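Notice to Residents of the Lower Terrace

A short story
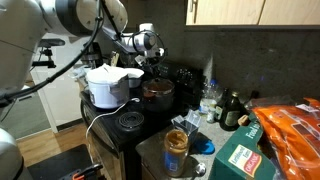 The Office of Tenancies, Nustport, wishes to inform all residents of the Lower Terrace that the annual inspection of kitchens will take place in April, as it has every year since the building was transferred to the Office. Residents are asked to be at home. A resident who cannot be at home is asked to leave the key with a neighbor, and to tell the Office which neighbor.

The inspection covers the sink, the window, the wall behind the stove, and the bell.

The Office has received several letters on the subject of the bell. Newer residents may not be aware that each of the 50 apartments on the Lower Terrace was fitted with a small brass bell above the kitchen door when the building served as housing for the ferry company. The bells were connected by wire to the landing at Kustdale, across the water. When a ferry left Kustdale, the bell rang in the kitchen of each crewman aboard, and his household knew to put the supper on. The crossing took 25 minutes. The ferry company's handbook, a copy of which is held by the Office, states that this was sufficient for rice or potatoes but not for a roast.

The ferry has not run for many years. The wire was taken up when the harbor was dredged. Under the terms of the transfer, however, the bells remain fixtures of the building, and the Office is required to confirm that each one is present, clean, and securely attached.

The Office now turns to the matter of Apartment 13.

In the report of last year's inspection, the bell in Apartment 13 was recorded as present, clean, securely attached, and ringing. The inspector was asked to correct this entry and declined. A second inspector was sent. The second inspector's report gave the same result and added that the resident had been courteous, had risen at once when the bell sounded, and had put a pot of water on to boil. Both inspectors were invited to stay for supper. The second accepted, and has since repaid the Office for the two hours concerned.

The Office wrote to the resident of Apartment 13 to ask how long the bell had been ringing. The resident replied by return of post that it rang most evenings, a little before six, and later in bad weather. The resident had not reported a fault and did not believe there was one. The resident asked in turn whether the Office could do something about the window, which sticks.

The window has been repaired.

The firm of Medeiros, which maintains the electrical systems of the building, examined the bell and found no wire behind it. Their invoice, in the amount of 244, was paid from the general fund and has not been charged to any resident. The firm recommended removing the bell. The Office considered this recommendation and observed that removal of a fixture is not permitted under the transfer unless the fixture is broken. No party has been able to show that the bell is broken. It is the only one of the bells that works.

The Office also wrote to the harbor authority at Kustdale. The authority confirmed that there is no ferry, that the landing is fenced, and that the gate is locked at four o'clock. It added, in a second paragraph, that the lamp at the end of the landing is sometimes found lit, and asked whether Nustport had any information. The Office replied that it did not.

Some residents have asked that the bell be silenced on account of the noise. Others have asked that their own bells be made to ring as well. The Office is unable to grant either request. Residents in the second group are reminded that the bells rang only for those who were expecting someone, and that the handbook makes no provision for applying.

The resident of Apartment 13 has lived on the Lower Terrace longer than any other tenant and moved in as the spouse of a deckhand on the Kovberg, which left Kustdale on an evening in December and is listed in the records of the company as delayed. The Office has looked for a later entry. The listing was never amended, and the company has since been dissolved, so there is no body with the power to amend it.

For the purposes of the inspection, therefore, the Office will treat the Kovberg as delayed.

Residents are asked to clear the area beneath the kitchen door before the inspector arrives. Ladders will be provided. Stoves may be left on in Apartment 13 only. Visits to the Lower Terrace will begin at nine in the morning and will end by half past five, so that no inspector is on the stairs at six.

Questions may be addressed in writing to the Office of Tenancies, Nustport.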